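Course notes, Building Interiors and Services, unit 2. Revised September. Read before the walk-round; bring a tape, a soft pencil and the survey sheet.

## Scope

This unit covers reading a tall room from floor level: what can be recorded by eye, what has to be measured, and what should be left blank on the sheet until somebody has been up to look. Ducts, pipes, light fittings, vents, railings and glazing are all in scope. Structural calculation is not. It is taught in the second half of the course by Lefteris Moschos.

## 2.1 Order of recording

Start at the ceiling and work down. Students who start with the windows tend to draw them well and then run out of time for the services, where most of the marks are.

1. Ceiling surface: flat, ribbed, coffered or open. Note the direction of ribs relative to the longest wall.
2. Fittings in or on the ceiling: lights, detectors, grilles.
3. Runs: ducts and pipes, with direction and the point at which each one disappears.
4. High wall openings and vents.
5. Walkways, railings and landings.
6. Glazing, with frame color, number of lights and any opening hardware.
7. Floor and loose furniture, last.

Use the standard abbreviations from the Pikville sheet. CD is ceiling duct, VP is vertical pipe, RL is recessed light, HV is high vent. Do not invent your own. Dymphna Moynihan marks the sheets and returns any that need decoding.

## 2.2 Surface changes overhead

Few tall rooms have one ceiling finish throughout. A ribbed panel may meet a plain surface, and a duct may cross from one to the other. Record each finish as its own zone on the sheet, with a boundary line, even when all of it is painted the same white. White on white is the usual cause of missed items: a duct against a pale ceiling reads as a beam, and a pipe against a pale wall drops out altogether in strong daylight.
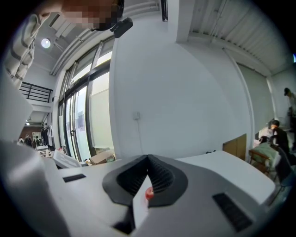

Unit Handbook, No. 316, p. 236

The duct runs diagonally between the round recessed light and the wall, and is entered as CD with an arrow for direction. The corrugated panel is a separate zone. The pipe on the right wall is VP; mark the upper end at the ceiling and leave the lower end open on the sheet until it has been traced on foot. The narrow black strip high on the wall is HV.

Do not infer the content of a run from its shape. A white vertical pipe may be rainwater, waste, heating or an empty sleeve, and the sheet has a column headed "service" that stays blank until there is a label, an access point or a drawing to support an entry. A wrong entry costs more than a blank.

## 2.3 Railings and upper walkways

For a railing, record material if it can be confirmed by touch, finish color, and whether the infill is horizontal or vertical. Horizontal bars are to be noted without comment in this unit. Climbability is dealt with in unit 5.

Heights are measured from the finished walkway surface to the top of the rail, in millimeters. A rail of 1000 is written as 1000, not 1 m. Estimates from the floor below are not accepted; perspective shortens the rail, and the error grows with the height of the room.

## 2.4 Glazing

Draw the window bank as a grid first and fill in the hardware afterward. A handle on a panel indicates a possible opening light or door and is marked H. Swing is added only after the panel has been tried, with permission.

Paper taped to the glass is not a fixture and is left off the elevation. Bright windows wash out the glass and darken the frames, so frame widths taken from a photograph are unreliable — measure at least one on site and scale from it.

## Exercise

Work in pairs. Survey the Hulme room using the order in 2.1, one person calling and one writing, then exchange roles at the glazing. Senan Mac Suibhne has the key and the long tape. Time allowed is two hours.

Hand in one sheet per pair, with both names, and a list of every blank left in the "service" column with the action needed to fill it. Pairs using the Skestell template should delete the cost columns before printing.

Reading for unit 3: Ó Flaithearta's notes on duct supports, sections 1 and 4.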